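Jobs > Facilities and Office Support > Part Time

Office Equipment Assistant, Stolley Business Center

Stolley rents furnished office space to small firms on two floors of the old Drutar building. We are looking for a part-time assistant to look after the shared equipment our tenants use every day: keyboards, mice, headsets, chargers, desk lamps and meeting room screens.

The job is 20 hours a week, mornings, Monday through Friday. You will report to the building office in Room 341.

What you will do:
- Hand out and check in loaner equipment at the front counter
- Clean returned items and change batteries
- Test anything reported as faulty and set aside what can't be fixed
- Keep the stock list up to date in Plirau, our booking system (we will train you)
- Wipe down shared tables and restock the supply shelves on both floors 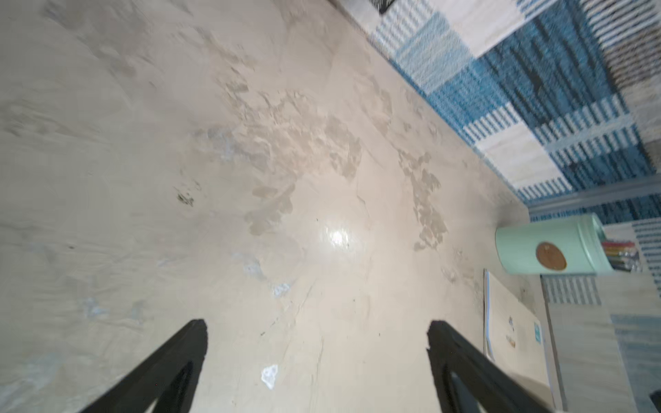
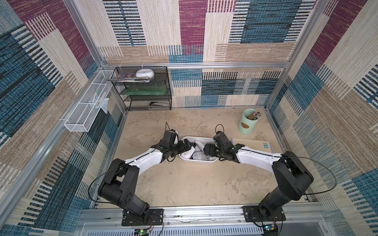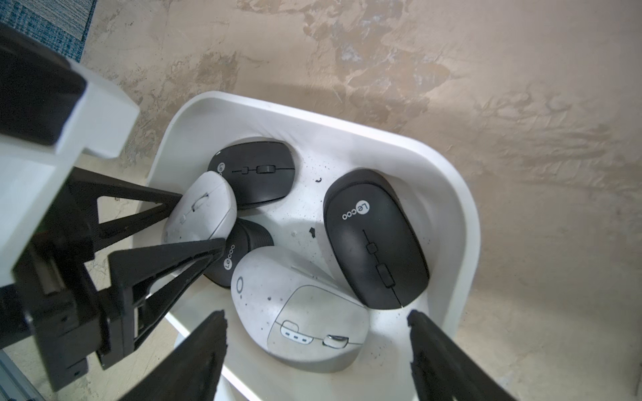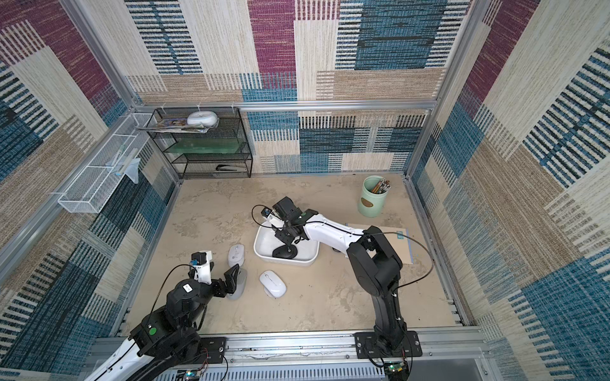 Third picture: computer mice in a white tray.

What we ask for:
- High school diploma or equivalent
- Basic computer skills, including simple spreadsheets
- Able to lift 42 pounds and be on your feet for most of a shift
- Polite with tenants, in person and by email

Experience in a stockroom, school office or repair shop is helpful but not required. You don't need to know how to repair electronics. Larger repairs go out to Yurchenko, our service contractor, and you would pack the items and log them when they come back.

Pay is hourly and depends on experience. Paid training lasts 2 weeks. After three months you can join the dental plan and get a free parking space in the rear lot.

To apply, bring or mail a resume to the building office, or call extension 3327 before noon. Please list two work or school references. Interviews will be held in February, and we would like the new person to start before the end of that month.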